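The Shelf and the Basket: Small Storage Returns to the Worktable

In the long review of its workrooms that the Gurnton Institute completed in March, the largest single complaint concerned neither lighting nor seating. It concerned tables. Staff and members reported that surfaces intended for work had become surfaces for keeping things, and that the first part of any session was given over to moving those things somewhere else. The review ran to 220 pages. Its section on storage was short, and it has since become the part most often requested.

The findings will be familiar to anyone who has shared a craft room, a mail room or a kitchen office. Cabinets stood along the walls of every room, and most were in good order. They were also several steps away from the place where the work was done. Scissors, tape, labels, string and half-finished pieces were left where they had last been used, and over a season they spread across the tabletop until the usable area was no larger than a tray.

The Institute's response has been to bring a modest amount of storage onto the table itself. Under the arrangement now in use, each worktable is given one small open shelf and one basket. The shelf stays. The basket travels.

The principle is an old one. Writing desks were long made with pigeonholes at the back, and the sewing table had its lidded well for thread and notions. In both cases the maker assumed that a person at work would reach forward or to the side, and seldom stand up. The fitted desk lost ground as offices adopted plain tables that could be pushed together or carried away, and the storage that had been part of the furniture moved to the walls.

A freestanding shelf restores some of what was lost without altering the table. The type most often chosen has two boards, one low and one high, held between sides and a back of metal mesh. It requires no screws into the tabletop and can be lifted off when the room is needed for another purpose. The lower board is the more useful of the two. It takes objects that are wide and heavy for their size: paper trimmers, boxes of envelopes, a punch, a stack of folded cloth. The upper board is better kept for light things that are wanted often.

Mesh has practical merits that solid panels lack. Dust does not gather in its corners so readily, and a person seated at an angle can see what is stored without leaning over. It also admits light. In a room with pale walls and a white tabletop, a shelf with solid sides can cast a shadow over the very area where careful work is being done, and members of the Institute's bookbinding group remarked on the improvement when their older wooden units were retired.

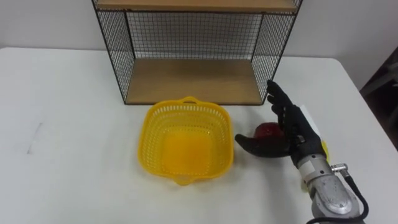 The basket raises different questions, and the Institute gave them more time than might be expected. Trays were considered first and set aside, as small items slid off them when they were carried. Lidded boxes were tried in the Calado Room for one season. The lids were soon separated from the boxes, and the boxes were then used to hold lids. Open plastic baskets with low sides proved the most satisfactory. They are light when empty, they may be rinsed under a tap, and the openings in the sides allow paper scraps and thread ends to be seen before they are forgotten.

Color was also discussed. A bright basket is harder to leave behind. Several groups have adopted a single color for all materials in current use, so that anything found in such a basket at the end of a session is understood to be unfinished business and is not to be put away by others. The quilting section, which meets in the Vornudora Annex, has kept to this rule with particular strictness.

The relation between the two pieces deserves some attention. A basket that is taller than the space between the boards cannot be stored on the lower one, and a basket with flared sides takes more room at the rim than its base would suggest. Measurements should therefore be taken across the top. Handles that rise above the rim must be included in the height. Where the basket does not fit, it will live in front of the shelf, and the shelf will be used less as a result. The Institute recommends allowing a gap of 4 centimeters between the highest point of the basket and the underside of the board above, which leaves space for the fingers.

Placement on the table is a matter of habit as much as measurement. The shelf is best set toward the back, a little to one side of the center, with its open face toward the person working. The area directly in front of it should be treated as a passage. The basket may stand there during setting up and clearing away – these are the moments when things pass from one to the other – but should be moved to the side once work begins. Left-handed members have generally preferred the reverse of whatever their neighbors chose, and the tables are now arranged by each user.

Clearing away has received a short written procedure, posted in all 6 workrooms. Tools used in the session go into the basket first, without sorting. The tabletop is wiped. The contents of the basket are then placed on the shelf one at a time, and anything that has no place on the shelf is returned to the wall cabinet. The basket is left empty for the next person. Members who wish to keep work in progress overnight are asked to attach a card with the name of their group.

Some objections remain. The model-making group has pointed out that an open shelf offers no protection to fragile pieces, and it has retained its cabinets with doors. Other members find any object at the back of a table a distraction and would prefer the surface bare. The Institute has made no rule on the point, and two tables in the Preltero Wing are kept without shelves for those who wish to use them.

An inventory of loose supplies carried out alongside the change recorded 508 separate items that had been standing on tables with no assigned place. Most have now been given one. The remainder, chiefly jars of mixed buttons and rulers of uncertain ownership, may be claimed from the front desk during regular hours.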